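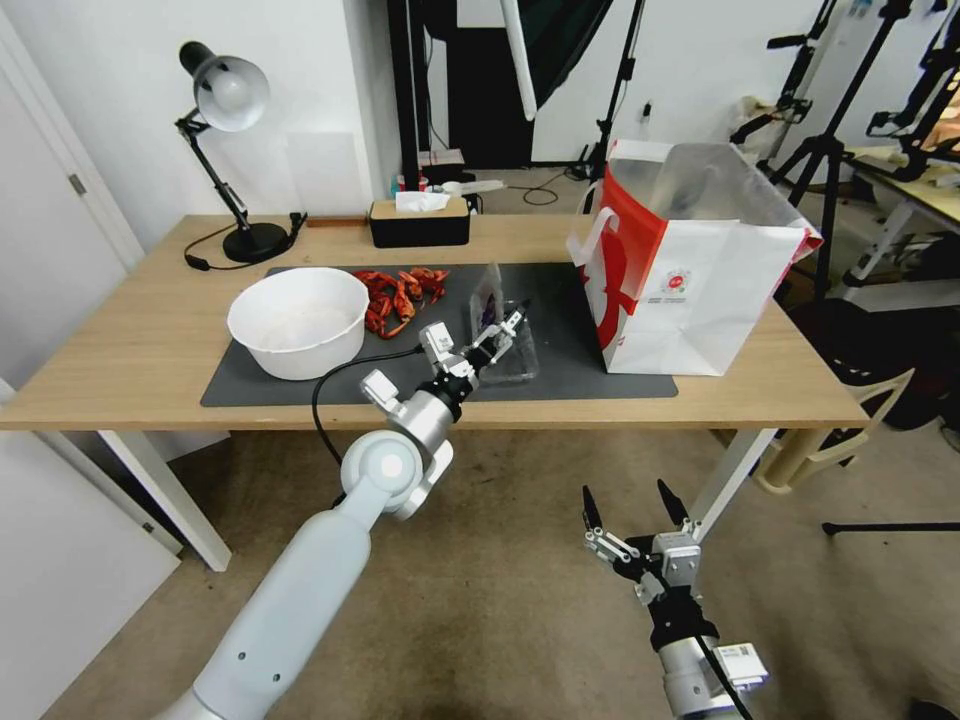 Keeping Two Arms Honest

The morning check at Plunberg starts at 7:30 and takes as long as one cup of coffee. The company runs a two-armed robot that practices household handling jobs, mostly moving groceries and small packages between bowls, boxes and bags. The left arm is white, with a silver joint, and the right has a silver body with a white label, and the cell they work in is a table, a dark gray mat and whatever goods are on the day's list.

The technician begins with the fingers. Both grippers have two, and both are opened and closed with nothing between them. If the tips don't meet evenly, the mounting screws come out and the fingers are reset against a steel gauge block. A gap no thicker than a business card is enough to make a gripper drop a thin packet. It will still pick up a box, so the fault can hide for days if the only jobs on the list are boxes.

Food is hard on grippers. Dried chilies shed flakes and seeds, and the flakes work their way into the slides behind the fingers. Plunberg's first answer was compressed air, which blew the dust farther in. The slides are now brushed out at the end of each session and wiped with a dry cloth. Grease goes on after every 300 hours of running, and very little of it. Too much grease holds the dust in place, and the slide begins to drag.

Cables come next. The left arm's cable leaves the wrist area in a loop, crosses the mat and drops over the edge of the table. The loop needs enough slack for the arm to reach the far side, and enough restraint that it doesn't sweep a container onto the carpet. The first cable lasted nine weeks. It failed inside the jacket, close to the wrist, and the only symptom was a gripper that stopped responding at full reach and came back when the arm was pulled in. Two days went into checking software before someone bent the cable by hand and watched the signal drop out.

The replacement came from Solia, a small supplier that makes cable for moving machinery. It is more flexible and costs more than twice as much. Plunberg keeps two spares on the shelf and changes the cable on a schedule.

Calibration takes up the rest of the routine. The robot has to know where the table is, and tables move. People lean on them, and a carpeted floor lets the legs settle. Each arm is brought down to a set of marks at the corners of the work area, and the error is written in a log. Anything over 2 millimeters means the full procedure, which uses a printed target and ties up the cell for most of an hour.

The log is a paper notebook. An earlier version lived in a maintenance program from Flandard, and the entries got thinner every month until they were mostly check marks. The notebook has smudges and crossed-out numbers, and it has a column for remarks. "Right gripper noisy on closing" turned up there in November, four days before the bearing was replaced.

Plunberg counts a cycle as one pick and one release. After every 1,000 cycles the rubber on the fingertips is checked for glaze, the shine that comes before it starts to slip. Light glaze is taken off with fine sandpaper. Once the texture is gone, the pads are peeled off and new ones glued on, with an overnight wait for the adhesive. The pads come from Rivadeneira in strips and are cut to size with a utility knife.

A complete strip-down of one arm takes around a day and is done twice a year, one side at a time. The other arm stays in service on single-handed jobs. Lifting a packet out of an open container needs only one gripper, and so does dropping it into a shopping bag, provided the bag stays open without being held.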